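Tuesday, January 3, 2023

# Handout 8: Comparing grippers without fooling yourself

Read this before the lab, not during it. The lab is in two halves, with a break for tea and recriminations.

## What the session is for

You will try two hand-held grippers on the same jobs and then say which one you would buy. By the end of the afternoon most groups have a strong opinion. The marks are for showing where it came from.

The two tools are the Fleseck and the Utance. The Fleseck has stiff fingers and flat rubber-faced pads. The Utance has softer fingers that bend round whatever they meet, including things you would have liked them to miss. Both are worked by a trigger and both carry a camera that looks out over the fingers. The recordings go to the Alva controller, which later tries to copy you on a real arm. It copies you very faithfully, so if you dither over a cup for three seconds, so will it.

## Some words we will use

**Stroke.** The distance between the pads when fully open. Measure it yourself with the steel rule. The figure on the box was taken by somebody in sales.

**Pad.** The part that touches the object. Pads are cheap, wear quickly and decide most of your results. Students write pages about finger shape and one line about pads. Please swap those round.

**Slip.** Any movement of the object against the pad after you have closed on it. A slip that ends well is still a slip and goes on the sheet.

**Regrasp.** Letting go and having another try. Also goes on the sheet. I can see the recordings, so the temptation to leave these out should be brief.

## The jobs

Each group does three jobs with each tool, 11 tries per job:

1. Lift the plastic beaker, move it to the taped square, put it down upright.
2. Take the wooden peg out of its block and put it back.
3. Take hold of a cloth by its edge and lift it clear of whatever it is lying on.

The beaker is there to make you feel good. The peg is a test of how well you line up the fingers, and tells you nearly as much about your wrist as it does about the tool. The cloth is the job that sorts the grippers out, and it is where you should spend your thinking.

## Why cloth is awkward

A beaker has a width. You open wider than that, close, and stop when you meet it. Cloth has a width when it is flat on the table and quite a different one when it is hanging, folded or bunched in your fingers. It moves when you breathe near it. It hides its own edges from the camera, and once a fold is between the pads you can't easily tell if you are holding one layer or four.

Stiff fingers are good at pinching a hanging edge, provided the pads meet squarely. Soft fingers are better at scooping up a heap, and rather poor at telling you what they have scooped. Last November's groups argued over this for most of a lecture. They had started from different arrangements: one lot had crumpled the cloth, another had hung it up, and the third couldn't remember. All three conclusions were firm.

So write down the starting arrangement, every time. A quick sketch will do. Mine are dreadful and they still settle arguments.

## Wear, and what it does to your numbers

In a trial of our own we logged 1665 grasps with one set of pads before changing them. I split the log at grasp 822, which happened to be where the first notebook ran out, and compared the halves. The second half had more slips on the cloth job and hardly any change on the beaker. Had we tried one tool in the first half and the other in the second, we would have discovered a large difference between two identical grippers and probably written it up.

The lesson is to swap tools often. Do a few tries with one, a few with the other, then back. It is tedious and it eats time. It also spreads the wear, your own tiredness and the slow drift of the afternoon light fairly evenly over both.

Look at the pads before you begin and note what you find: lifted edges, tears, shiny patches, loose bits. If a covering has begun to come away, don't press it back down and carry on as if all were well. Log it, tell me, and we will decide whether to change both pads or keep them. Changing one pad is forbidden. It gives you a gripper with a good side and a bad side, and cloth will find the bad one.

## What the camera can and can't tell you

The view over the fingers is good for lining up and for counting tries. It is poor at two things. It can't show force, so a firm grip and a feeble one look much the same until something drops. And the fingers get in the way exactly where you want to look, at the moment of contact.

For that reason, one person in the group works the tool and another calls out slips as they see them from the side. Change places halfway. The person holding the gripper always thinks it went better than it did.

If you want the recording to be any use to the Alva, come in slowly with the fingers open, pause for a moment, then close. Don't sweep in sideways and snatch. You may get away with it by hand, but the arm has a longer reach than you have and less shame.

## Writing it up

Two pages. A table of tries, slips and regrasps for each job and each tool, a note on pad condition at the start and the end, and a paragraph saying which tool you would choose and for what. "It depends" is allowed if you say what it depends on. "The Utance felt nicer" is allowed once, in a footnote.

A few of you will ask about the Vevovik wrist mount. It fits both tools and adds a good deal of weight to the front. Leave it off for these jobs. We come to it in the session on arms, where the extra weight becomes the motor's problem.

Bring the steel rule back. We began last term with several.

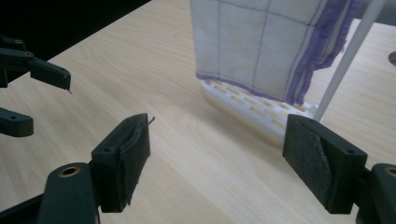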